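Equipment Procurement Board > Automation and Robotics > Planning and Budgets

Topic: Second arm for the server handling cell, purchase now or defer to August?

E. Gaber
Posted 2 Feb 2025
I should be grateful for members' views on a budget question. Our department has approval in principle for a two-arm cell to practise the handling of rack-mounted units. The supplier, Edton, has quoted for both arms together and also for one arm with an option on the second. The option lapses at the end of August. The table, base plates and floor works must be paid for in either case.
My own inclination is to buy both at once. I would welcome any experience to the contrary.
Ehab Gaber

fasinach_estates
Before the arms are discussed, may I ask what floor area has been set aside? At Fasinach we ordered the equipment first and then found that the cabinets along one side prevented the access panels from opening. The correction took 60 working days and was charged to our own budget.

E. Gaber
The room is 275 square feet. The layout has been drawn with a cabinet wall to one side of the table. I shall check the panel clearance before any order is signed.

m_rondow
I would advise against buying both. In our experience the second arm stood idle for 247 days while staff learned to programme the first. The warranty ran throughout that period. A single arm with the option held open is the more prudent course, and 30 days' notice was enough for our supplier to deliver the other.

tillage_lane
I must disagree with m_rondow. If the task requires one arm to steady a unit while the other withdraws it, a department that trains on one arm will have to write its procedures twice. The saving is then lost in staff time, which seldom appears in the equipment budget at all.

m_rondow
That is a fair point where the task does require two arms. The original post does not say that it does.

ucar_bench
Has the cell been modelled? Uçar Bench Services will not quote for grippers without a simulation, and I consider that a sound rule. It costs little and it answers most questions of reach.

E. Gaber
It has. I attach a view from the current model, with the rear arm brought up to the rack.

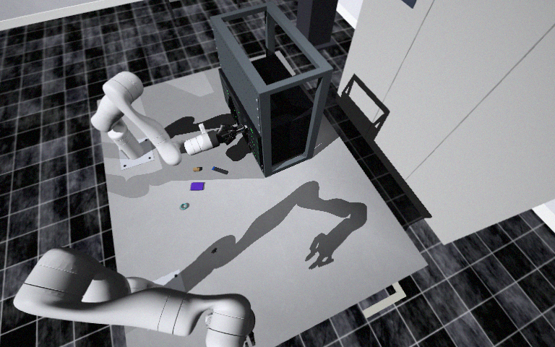 Layout model: rear arm with gripper at the left side of the rack, second arm in the foreground.

fasinach_estates
Thank you, that is helpful. The cabinets do appear close to the right-hand side of the table. I would ask for a drawing with dimensions before accepting the position of the rack.

ucar_bench
I note the two-finger gripper. For the small parts on the table it may well be adequate. For drawing a full unit out of a rack I would ask Edton to state the permitted load in writing, and I would hold back a sum for a different gripper.

m_rondow
The view shows one arm at the rack and the other nearer the front of the table. It does not settle whether the two must work together. My advice stands until the task list has been written down.

tillage_lane
On the task list we are agreed. Mr Gaber, could it be circulated here before the order is placed?

E. Gaber
I shall post it once the department has approved the wording. In the meantime I have asked Edton whether the option can be extended beyond August without a change in price, and for the gripper load in writing.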